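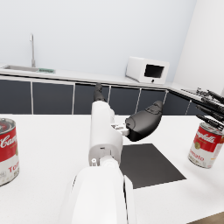 Darcy MacPherson has spent most of the past year in a kitchen that doesn't exist. It has a sink, a microwave and a white table, and it runs on a workstation under her desk at Hegarty, where she tests software for a small group of paying customers.

The kitchen is one of the rooms in Flalomance, the simulation package Hegarty put on sale in September. Buyers get 20 rooms and 208 household objects, and they can load in their own arms and hands. A single seat costs $4,000 a year.

"People ask for the kitchen first," MacPherson said. "They want to know if their hand can pick up a can before they pay to build the next version of it."

The soup cans get more use than anything else in the package. MacPherson said a can looks easy and is a good test anyway. It is smooth, it rolls if it goes over, and a hand that closes a little early on one side will push it away.

"We have one job where the can has to end up on the gray mat, standing," she said. "Getting it there is fine. Letting go of it is where most of the failures are."

Daithí Lynch has been using Flalomance since the trial version. He runs a two-person shop in Lanham called Lumness that designs robot hands, and he said the package has saved him money on parts. He used to print every change to a thumb pad and bolt it on. Now he prints one in five.

He has complaints. The contact between soft fingertips and metal is still too forgiving, he said, and a grip that holds in the software will sometimes slip on his bench. Thin fingers are worse than thick ones. He also thinks the manual is poor.

"It tells you what every button is called," Lynch said. "I wanted to know why my wrist was shaking. I had to write to Darcy."

MacPherson agreed about the manual and said a new one is being written. On the grip problem she was more careful. An update due this winter changes how friction is worked out, but it runs slower, and some customers have told her they would take the speed.

Her own log for the can job stood at 238 runs on the morning we spoke. She had left another batch going at 7 a.m. and planned to look at it after lunch.

Lynch said he will renew for a second year - one seat, same as before.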